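Filed under: Security > Lock-up checks
Wednesday, February 2, 2022
By the Flalthorpe site desk
1 min read

Foley Road lock-ups, monthly walk-round

Fence, east side: PASS. Tight all along, posts sound.
Gate keypad: FAIL. Code still 1-2-3-4. Changed, again.
Unit padlocks, 60 checked: 3 left hanging open. Tenants rung. One said it "looked locked", and from the road it does.

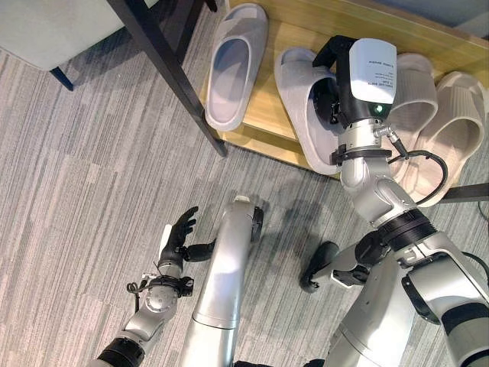

Weltari alarm panel: PASS, though the siren is now quieter than the gulls.
Yard lights: PART. Back corner dark since October. Bulb on order, allegedly.
Sign-in book: FAIL. Last visitor signed as "me".

Recheck gate and back corner next visit.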